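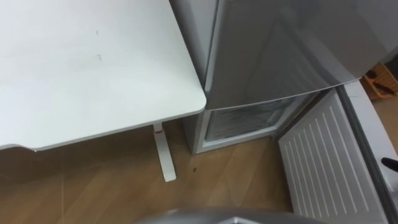
White desk beside a silver-grey refrigerator

Trivar is a phone and tablet calendar app, and also the name of the company that makes it. I've been using it since the second public beta, so this entry is going to be a bit more personal than the ones on the rest of the wiki (sorry, editors, you did ask me!). It was started by Yung-ching Lam and Fung-ping Chung, who had worked together at a payroll software shop called Prallard and got tired of scheduling shifts in spreadsheets.

Name

The name doesn't mean anything. Lam wanted to call it Yu, and the first test builds really did go out with that name on the icon, but try searching an app store for a two-letter word and see how far you get. I still have one of the old Yu builds on a tablet in a drawer. It opens, shows you April, and crashes.

Early versions

Version 1 was sold for a one-time price and did very little. You got a month view, a week view and a color picker with far too many greens in it. What people liked was the typing - you could write "dentist thurs 3" and it just knew what to do. The first beta had 81 testers, and judging by the forum, most of them were former Prallard coworkers.
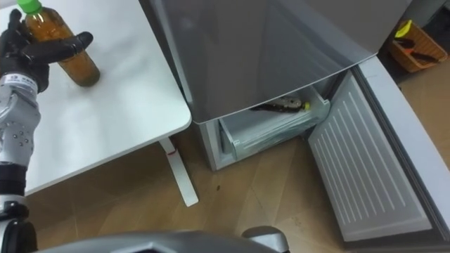

Version 2 brought sync, and sync is where things got rough for a while. Events would double up if you edited them on two devices, and repeating events were worse. I once had the same birthday listed on every day of a week. The fix came in build 1553, which longtime users still mention by number the way other people talk about a good vintage. If you're on an old tablet that can't run anything newer, that's the build you want.

Move to subscriptions

The company switched to a yearly subscription with version 3, and the forum thread on it ran to 208 replies before Chung locked it. I was grumpy too, I'll admit. Anyone who had paid for version 1 or 2 kept their features and got the first year free, which calmed most of us down, though a fair number left for other apps and never came back.
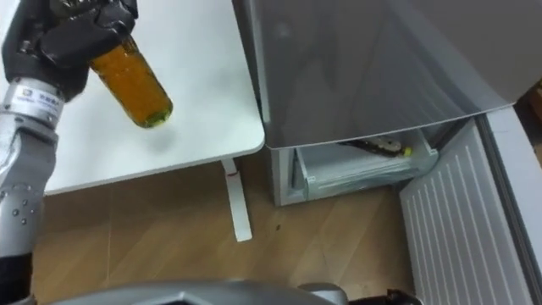
Can I still use Trivar without a subscription?
The free tier keeps the month view and typed entry on one device, but sync and shared calendars need a paid plan.

The Arnon memo

On July 23, 2024, Lam emailed the whole staff a memo that ended up on the forum within hours. Most of it was thank-yous: the support team, the watch app, the redesigned week view. Near the bottom there was one line saying "Arnon will finally get a proper home," and we all went a little nuts over it. Arnon is the in-house name for the desktop version, which up to then had been a web page in a window (slow, and it forgot your font size every time).

Lam later confirmed the memo was genuine and wouldn't say a word more about dates. The desktop beta list opened with roughly 400 spots. I got in on the second try and I love it, apart from the printing, which still chops off Sundays.
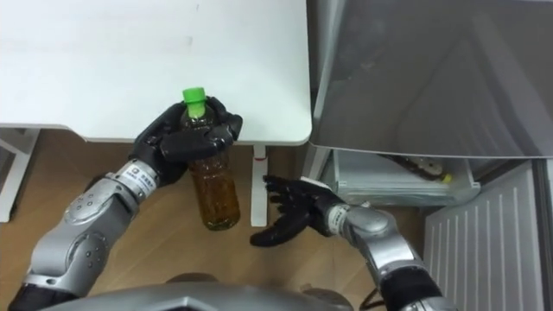 Plastic bottle with a bright green cap, gripped near the neck

See also: Prallard; shared calendars; typed entry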